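Progress report to the Zoltmont fund, household chores project
1 May 2019

Dear friends at Zoltmont,

Thank you again for your patience over the winter, and for the kind note that came with the second payment. It went up on the wall above the kettle, where we all see it. I promised a proper account of where the Brolia work stands, and I'm afraid it has grown a bit longer than I meant it to.

As you know, we asked you for money to find out whether a pair of robot arms can take over the small, dull jobs of a kitchen or a shop back room - folding a towel, putting a dish in a rack, clearing a counter. We picked three chores in the end. Wiping was dropped in March after a long talk with Grgić, who supply our mounting plates and who thought, quite rightly, that we were taking on too much at once.

Since the last report we have logged 2,312 attempts across the three chores. Of these, 652 were cloth folding, and that is where most of our hours have gone. A dish keeps its shape wherever you pick it up. A cloth changes every time you touch it, and the arms have to look again and think again. We now work with one corner at a time, coming down on it from above, and I can tell you I've become very fond of corners.

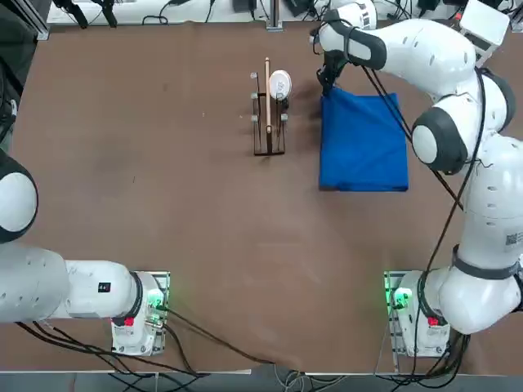
Willy Koster wrote after reading the draft that a shop owner won't care how clever the fold is if it takes longer than doing it by hand, and asked for timings to go in every report from now on. It's a fair point and we will do it. At present a person is still a good deal faster at all of our chores, and I wouldn't leave the arms alone with anyone's best china!

So, can machines do the chores yet? My own feeling is that they can do a few of them, slowly, on a tidy table, with one of us standing by. Racking dishes is the closest to being useful. Folding is getting there, and clearing a counter depends very much on who left the mess.

For the next stretch we'd like to move to the Gorilell software for planning the two arms together, which should save them waiting on each other so much. We would also like to run each chore for 30 days without changing any settings, so that the figures can be compared fairly. No extra money is needed for either, though we'd be glad of your agreement to move what is left of the travel budget over to spare grippers.

Do come and visit if you are passing. There is always coffee.

With warm thanks from all of us at Brolia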